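**Ticket 379 – Listimbridge office, shipping label printer skips every second label**

Status: Closed
Opened by: Kevin Escobar
Category: Printing
Priority: Normal

**Problem as reported**

Labels sent from Kellness to the Delaunay printer come out with a blank label after each printed one. Started in January after the new rolls went into use. Test page from the printer's own menu prints fine.

**Log**

9:10 – Restarted the printer and the print queue on the packing PC. No change.

9:25 – Checked the driver. It was set to continuous paper. Changed it to labels with gaps. Blank labels still come out, but now only on jobs of more than 10.

9:50 – Asked Kevin to open the cover and wipe the gap sensor. He did this with the power off. Sent a job of 17 labels. Same result, first blank after label 10.

10:30 – Looked at the Kellness template. Page height was still the value for the old rolls. The new rolls are shorter, so the error adds up until the printer feeds an extra label to catch up. Corrected the height and saved the template under the same name.

10:45 – Ran calibration from the printer menu. Sent 17 labels, no blanks. Sent 100 labels, no blanks.

11:05 – Kevin reports that the Standuvach export still uses the old height. That program keeps its own copy of the template. Replaced the copy and restarted Standuvach. Labels are correct from both programs.

**Attachments**
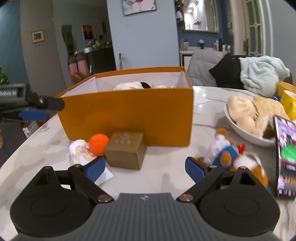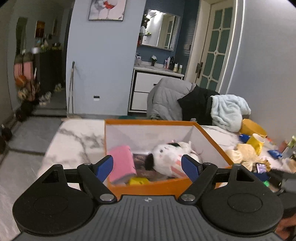
The label size in Kellness has to match the roll, and the same goes for the box size code on each order. Kevin asked if the code could be left blank. It can't – the label layout is picked from it. For an open box like the orange one on the marble-patterned table, measure the outside at the rim and enter the next code up. If the code is wrong, the address block prints too low and the bar code may run over the gap.

**Follow-up**

- Old rolls: use them up on the second printer only, which still has the old template.
- If blanks come back, run calibration first and then check the page height in both programs.

Kevin confirmed at 2:15 that the afternoon labels were fine. Closing.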